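The Akoncombe sequel has a title, sort of

Akoncombe watchers, put down your theories for a minute. The second film finally has a working title, The Sowerby Road, and a plot summary that runs to 72 words, nine of which are names.

The story picks up seven years after the fall of Narkine, with the exiled mapmaker Zamar running an inn and pretending she has retired. She has not retired. By the end of the summary she is heading north with a stolen ledger and 600 soldiers behind her – and anyone who sat through the marsh section of the first film knows how long this franchise can make a walk last.

Darius Crăciun is back as director. He told fans at a Friday screening that the new one will be "shorter and meaner," which is welcome news, as the first came in at 133 minutes before the credits and felt like a house move. He would not say whether the talking heron returns. The heron's supporters, who are many and write to us often, took this badly.

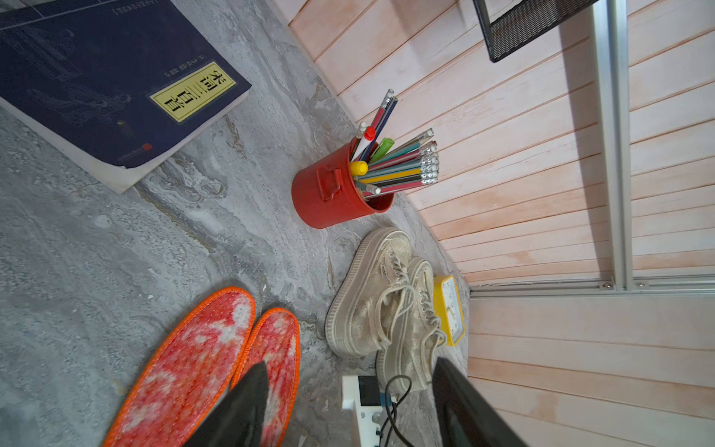

On the reading pile: 宋词三百首, in paperback.

Shooting starts in June, mostly on the old sets, which have been standing out in the rain since the last one wrapped and should need very little aging. No release date yet. The studio says "when it's ready," the same phrase it used last time, some months before it was.

Heron letters to the usual address, please. One per household.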